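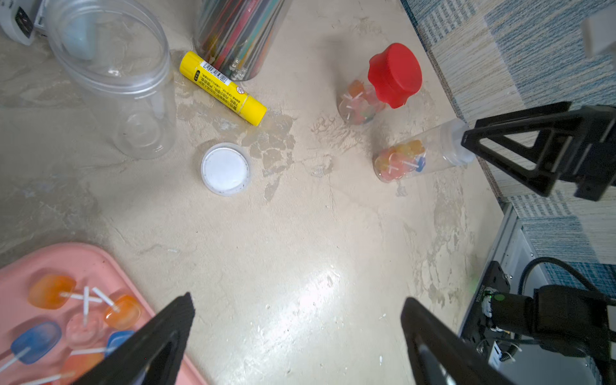

Romana Štefanec read the first draft of this card and asked why anybody would bother with a fixed camera once there's one on the wrist, and that question ended up shaping the whole thing, so I'll start there.

Breststead Candy Table
README and data card, second version

What it is

A set of recordings from a two-arm tabletop setup, made so I could compare two arm controllers and two camera views on the same fiddly job: picking up small candy and putting it where it belongs. The controllers are called Gidance and Furkon. Gidance is the stiff one. Furkon is the one that gives a little when it meets something. The views are the wrist cameras and the fixed camera that looks at the whole workspace.

I went in expecting a nice clean win for one controller and one view. I got a pile of "it depends," which I've tried to write down in enough detail that you can disagree with me (please do!).

Short answer for Romana: the wrist view is great right up until the gripper is holding something. Then the thing you're holding, or the fingers themselves, can block the very thing you want to see. The fixed view never gets that close, but it does know where the other arm is. Going over the two-arm episodes I kept wanting the fixed view back about halfway through.

What's in it

There are 1166 episodes. Of those, 585 were run with Gidance and the rest with Furkon. An episode is usually short, roughly 36 seconds, although the jar lid ones drag on and a few of the lollipop ones are over before you've found the pause button.

Each episode folder has:
wrist video, left arm
wrist video, right arm
fixed camera video
joint positions and gripper opening for both arms
the controller name and its settings
a plain text note, if I had anything to say

The notes are worth reading. They're the part I'd want if I were you. Some say "fine" and some go on for a paragraph about a single lollipop stick.

The tasks

Lollipops to cup. One arm holds a plastic cup, the other picks lollipops off the tray and drops them in. This is the big one, and if you only have time for one task, take this one.

Lollipops to jar. Same idea, with a clear jar and a narrower mouth. Much meaner than it sounds.

Tube handling. A clear plastic tube with candy in it gets picked up and handed from one arm to the other. There are capped and uncapped versions, and the folder name says which.

Lid on jar. Place it, then turn it. I consider the placing half solid and the turning half a cry for help.

Clear the table. Everything goes back to where the task sheet says. No two of these look the same, so don't use them for timing.

Clutter is part of the deal. Jars, pencils or whatever else is on the table may stay on the table, and I didn't tidy up between tasks beyond what the reset sheet asks for. If your detector only works on a bare surface, this set will be rude to it.

Gidance, or the stiff one

I like Gidance a lot for anything where the target stands still. You tell it to go somewhere and it goes there, and the joint logs look lovely. On the tray it's quick and confident, and when it lines up with a stick it just takes it, no fuss. Then it comes down a hair too low, and you find out how much the table is willing to put up with. I had the arm stop itself with a fault more times than I'd like. Those episodes are kept, with "fault" in the note, so search for that word if you want them out (or if they're exactly what you want, no judgment).

Where it really struggled was the handover. Two stiff arms holding one stiff tube is an argument, and neither arm backs down. I lowered the speed on the receiving side after the first stretch and that helped. The settings file in each folder shows the change, so you can split on it.

Furkon, or the soft one

Furkon felt wrong to me for the first afternoon. You push, it kind of sighs and lets you. Free-space moves come out a bit wavy, and if you overlay the fixed camera video on the planned path you'll see the elbow lagging. But on contact it's a different animal. Fingers touch the table, the arm gives, the grasp still closes, and on you go. Handovers were so much calmer that I went back and re-ran a batch because I thought I'd labeled them wrong. I hadn't.

The downside is aim. Dropping a lollipop into a narrow jar takes a wrist that holds still, and with Furkon the wrist would drift a touch while the fingers opened. In the cup it doesn't matter much. In the jar it matters all the time.

There's a damping setting that fights this. Ngọc Kiều suggested turning it well up, I turned it up a bit, and we're both sort of right. The higher settings are in the later batches.

About the wrist view

Bright patches on the table are real and you should expect them. Clear plastic is the other headache: through a jar wall you see tabletop, and in a close-up there isn't much to tell your model that a wall is there at all. Flat translucent candy has the same problem with a nicer color. I left exposure alone for the whole set so that at least the trouble is consistent.

What the wrist view does beautifully is the last bit of the approach. You can see whether the stick is going between the fingers or beside them, and from the fixed camera that's a guess at best.

About the fixed view

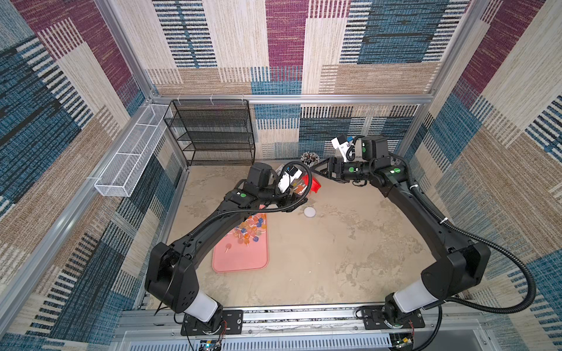 Norbert Baláž commented under the first version that comparing controllers from across the table hides the interesting part, and that I should have graded the grasps from the wrist video only. I tried it his way on the cup task. For plain pickups he's right, and I've added a wrist-only grade next to the original one. For anything with both arms I couldn't make it work. With a cup in one gripper and the other one coming in, I want to see how the two line up, and from one wrist I mostly see that wrist's problem.

So the cup task now has two grades, and where they disagree I left the disagreement in. The column names are grade_fixed and grade_wrist. The other tasks only have grade_fixed.

One practical thing: the fixed view includes both arm bases and a good piece of the surrounding enclosure, with patterned wall panels. Crop it if you're short on memory. I'd keep some of the wall, though. I cropped too tight in the beginning and lost the elbows, and the elbow is where you see Furkon being Furkon.

How I graded

By eye, at normal speed, then once more slowed down if I wasn't sure. A pickup counts if the candy leaves the tray and stays in the fingers until the drop. A drop counts if it ends up inside. Hanging on the rim doesn't count, even when it looks heroic. For handovers, the giving arm has to let go fully and the receiving arm has to move away with the tube still in it.

Blažena Vávra regraded a slice of the set without seeing my marks. We mostly split over the rim cases, so I tightened the wording to what you see above and went through those again. If you find one that still looks off, send me the folder name and a time in the video.

What I think it shows

For lollipops to cup, pick either controller and spend your energy on the camera. Seriously, the difference I could get by adding the second view to my little baseline was bigger than anything I got by swapping controllers.

For lollipops to jar, Gidance, with a higher approach and a slow last stretch.

For handing over a tube, Furkon, and I wouldn't go back.

For lids, I don't know yet. Placing went fine both ways, turning went badly both ways, and I suspect the finger pads more than the control. Changing pads halfway would have wrecked the comparison, so they stayed the same all the way through.

Please don't quote any of this as a ranking of the controllers in general. It's one table, one pair of arms and one person's hands doing the tuning.

Known problems

81 episodes have dropped frames in at least one wrist video. They're flagged in the index. The joint data for those is fine.

The left and right wrist clocks disagree a little at the start of some sessions. The fix_clock script lines them up on the first gripper close. Run it before you do anything with both wrists together.

Early Gidance batches store gripper opening as a fraction and later ones as a distance. The loader handles this. If you read the files directly, check the units line at the top.

Lid episodes are lopsided toward Gidance. I ran out of patience before I ran out of lids.

Splits

Use the split file that ships with the set. It keeps sessions whole, so you won't train and test on the same table layout. I made a random split first and my numbers looked fantastic, for about as long as it took Rostislav Danko to ask how I'd made it.

Changes since the first version

Added grade_wrist for the cup task.
Rewrote the rim rule and regraded those cases.
Moved the fault episodes back into the main folders. They used to sit in their own, and people kept missing them.
Fixed the swapped left and right labels in the June batch. Sorry if that one cost you an evening.

Still to do

More jar runs with the higher Furkon damping. A proper pad comparison on the lid task, as its own set. A version of the loader that doesn't read every video into memory just to tell you how long it is.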